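3.2 Surface classes and edge conditions

The shared-use route at Kinyua was divided into segments wherever the surface material or the lateral boundary changed. A change of width alone did not start a new segment. The survey produced 15 segments over a total length of 1,059 m, each assigned to one surface class (concrete, bridge deck, or unbound) and one edge class for each side. Edge classes were recorded separately for left and right in the direction of travel, as the two sides of a path often differ and a wheelchair user or cyclist responds to the nearer one.

The edge classes follow the scheme of Lema and Flanagan, with two modifications. First, mown grass and unmown vegetation were treated as separate classes. Grass that meets the pavement at grade can be used as a passing or recovery area, while shrubs cannot. Second, a curb was coded wherever a raised edge was present, whether or not a railing stood behind it. In the original scheme the railing took precedence and the curb was lost from the record.

Segment boundaries were marked on a base plan by one surveyor and checked on foot by another. The two disagreed on 2 boundaries, both at places where the path opens into a junction. In those cases the boundary was moved to the nearest expansion joint.

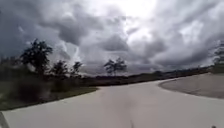
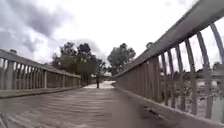
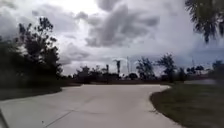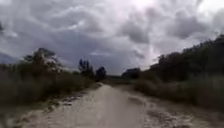 Figure 7. Surface and edge conditions on the Kinyua route. First: concrete path beside a raised, curbed area. Second: footbridge deck. Third: concrete path with mown grass on the right. Fourth: unbound sandy track.

Edge condition was the more difficult variable to code, and most of the revisions made during checking concerned it. On concrete segments the main question was whether the boundary could be followed as a continuous line. A curved curb of the kind bounding the raised area in the first view of Figure 7 can be traced without interruption, and so can the crisp margin between concrete and mown grass in the third. Both were coded as continuous. The bridge was coded as railing with curb on both sides, and its entire deck was taken as usable width between the curbs. The unbound track did not fit the scheme as well. Its left margin is irregular, with small dark clumps along the line where sand gives way to roadside plants, and any single measured width depends on where the tape is placed. Width on this class was therefore taken between the outermost points of bare sand and entered with a separate flag.

A further problem on the unbound class is variation across the track. The middle band appears compacted and is smoother than the sand to its right, where the surface is scuffed and pitted. A single roughness score for the full width would hide this difference. We scored the middle and the two margins separately and used the middle value in the comparison with paved segments in Section 4. The choice favors the unbound class, and the margin values are given in the appendix for readers who prefer the stricter comparison.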